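3/18/20

# Choosing and Caring for a School Backpack

Readers of this blog will recall that the October entry dealt with desks and reading lamps. The present entry turns to the school backpack, an item that most families replace more often than necessary and examine less often than they should. The remarks below reflect my own practice as a parent and as a former school office administrator, and they are offered for general use.

## Size and fit

A backpack should match the length of the child's back and should not be bought with future growth in mind. The top of the bag should sit level with the shoulders, and the bottom should rest at or slightly above the waist. A bag that hangs lower pulls the child backward, and the child leans forward to correct it.

Shoulder straps should be wide and padded, and both should be worn. I have found that children who carry a bag on one shoulder usually do so because the second strap is too short to put on over a winter coat. Lengthening it by an inch or two settles the matter. A chest strap is useful for a narrow-shouldered child. A waist strap, in my experience, is seldom fastened after the first week of school.

## Weight

Families are encouraged to weigh the packed bag once a month. A bathroom scale is sufficient: weigh the child without the bag, then with it, and note the difference. When I first did this, my daughter weighed 68 pounds and was carrying a bag that I could not lift comfortably with one hand. The contents included two library books that were overdue, a full water bottle from an earlier day, and a collection of stones.

The heaviest items belong closest to the back. Lunch and clothing may go in the outer sections. A folder that is needed every day should have its own place, and that place should not change during the year.

## Materials and construction

Price is a poor guide. The Castemero bag that my son carried through three grades cost 26 dollars, and the only repair it needed was a new zipper pull, which I made from a loop of cord. The Prarent bag that followed it cost nearly double at 50 dollars and came apart at the bottom seam before spring.

When inspecting a bag in a store, turn it inside out. Seams should be stitched twice and bound with tape. The points where the straps meet the body of the bag carry most of the load, and they should show a box of stitching with a cross through it. Open and close each zipper several times, including around the corners, where a weak one will catch.

Color is a matter for the child. My colleague Maiara Fagundes, who managed the lost property room for many years, always advised parents to choose a light or bright color, as dark bags were the ones left unclaimed on the shelf. A name should be written inside the bag and not on the outside.

## Cleaning

Most school bags do not belong in a washing machine. The recommended procedure is as follows:

1. Empty every pocket and shake the bag over a sink.
2. Lay the bag flat and open all zippers.
3. Wipe the inside with a cloth and mild soap.
4. Brush the seams with an old toothbrush.
5. Hang the bag upside down, out of direct sun, until it is fully dry.

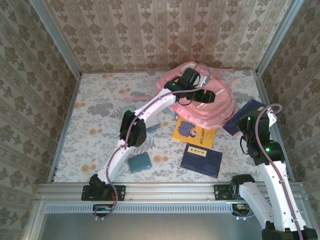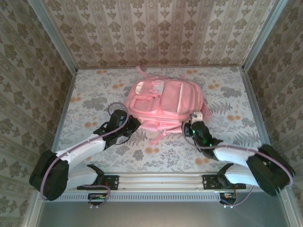
Stains from ink should be treated separately, and before any water is applied. A small amount of rubbing alcohol on a cotton swab is often enough, although it should be tested first on a part of the fabric that does not show. Fruit stains respond better to white vinegar. I do not recommend bleach for any bag, whatever its color — it weakens the thread long before it removes the mark.

## Passing a bag on

A bag that has been outgrown but remains sound should be given to another family. Our neighborhood exchange on Guerra Street accepts them throughout the year, provided that the zippers work and the straps are intact. Bags with torn linings are also accepted if the tear is noted on a slip of paper pinned to the strap.

The next entry will consider lunch containers, and in particular the matter of lids. Readers with a preference between the screw type and the clip type are invited to leave a comment.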